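Zotside Edge-Glued Maple-Tone Boards

Home > Boards & Panels > Edge-glued > Item 3904

Item no. 3904
Sold each. Ships flat.
In stock, most sizes. Large size back in May.

Our most ordered board. Pale, flat, planks joined lengthwise, nothing fancy done to it. People buy it for shelves, bread boards, craft tables, model railway bases, one customer does clock faces out of it. Sanded both sides. No finish on it, so you pick your own.

Comes from the Atcombe shop, same place that does our stool tops. Danuta Zawadzka runs the glue-up there and sends back more planks than she keeps. Color gets matched by eye before gluing. It's wood so expect some difference board to board. If you need two that look close, say so in the order notes and we'll pull them from the same stack.

Sizes
Small - fits a lap, good for kids table work or a cheese board
Medium - the usual one
Large - out until May, you can backorder
Custom cuts - yes, straight cuts only, call first. No curves, please stop asking Irena about curves.

Grain
Mostly quiet. Wavy lines, the odd darker swirl. Some folks want the swirl and some send it back, so tell us. "Plain" or "figured" in the notes box. No extra charge. We can't promise a swirl in a particular spot.

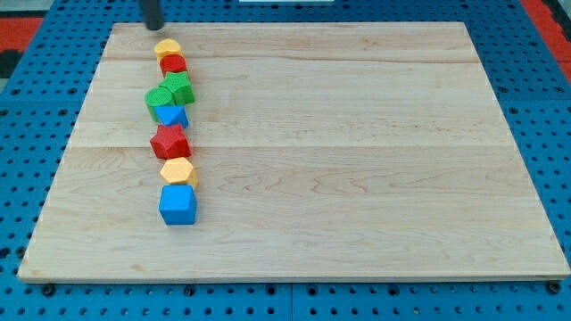 Board with toy blocks. Seams are faint, darker swirl right of center.

Finishing
Wipe the dust off first. Then whatever you like:
Mineral oil for anything near food. Two coats, leave it overnight between.
Hardwax oil for shelves and desktops.
Water-based varnish if it's for kids and paint and glue and so on. Light sand after the first coat, the grain comes up a bit and feels fuzzy.
Do both sides. And the edges. Boards finished on one side only will cup, and then we get the email.

End grain soaks up more than the faces, give it an extra coat. It'll still come out a shade different to the top.

Care
Damp cloth, dry it after. Not in the dishwasher. Not in the sink overnight. Keep it off radiators. Scratches sand out with 240 grit, go with the grain, re-oil the patch.

Fixing it down
Drill pilot holes. If you're screwing it to a frame use slotted holes or the little figure-8 clips (item 553, pack) so the board can move with the seasons. Don't glue it across the full width to anything. Rubber feet are item 133, self stick, they hold better before you oil than after.

Shipping
Goes out in nine working days or less, custom cuts take longer. Corners get cardboard caps. If a corner shows up crushed take a photo before you unpack the rest and send it to Ksawery Urbańczyk in returns, he'll sort out a new one. Pickup from the Chmielewska counter is fine, wait for the ready email tho.

Returns
Uncut and unfinished boards, yes. Once it's been oiled or cut it's yours. Custom cuts can't come back unless we got the measurment wrong.

Questions we get

Is it solid? Yes, solid planks glued side by side. No veneer.
Will the seams open up? Not in normal indoor use. Outdoors, yes, eventually. Don't put it outdoors.
Can I stain it? You can. Pale woods go blotchy with dark stain, test on the underside first.
Do you sell offcuts? Saturday mornings at the counter, mixed box, first come.

Goes with
Mimum board oil, small tin
Figure-8 clips, item 553
Rubber feet, item 133

Trade orders: ask for Irena Bielecka, have the item number ready.
Prices and stock checked 2018-03-17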